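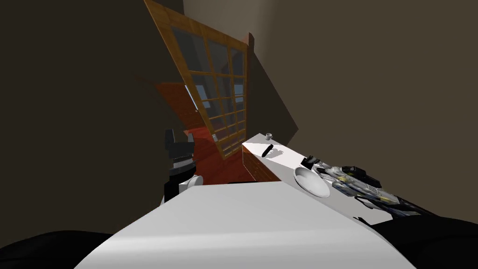 Gripper trials, simulated kitchen – 27/06/2022

1/ Skosa is comparing two controllers, Pevero and Tang, on a two-armed robot. Each controller is given 30 attempts at picking up a plate from the counter.

2/ Finger opening and approach angle are recorded at every attempt. 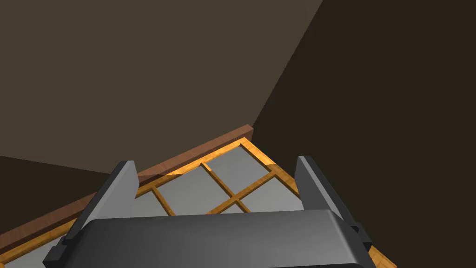

Both are held to the same limits under each controller. Arm speed is fixed – only the control software changes. 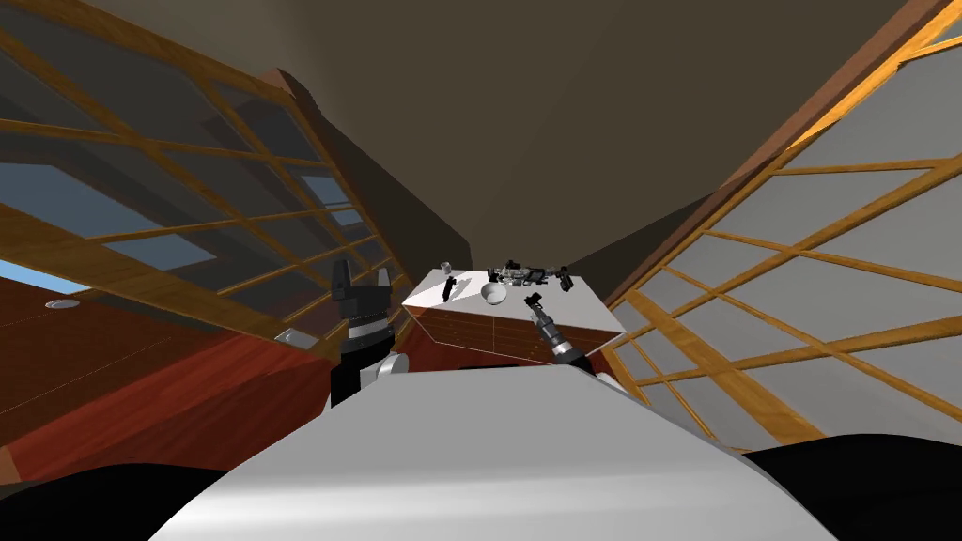 3/ Which controller will be tested first?
Pevero, followed by Tang.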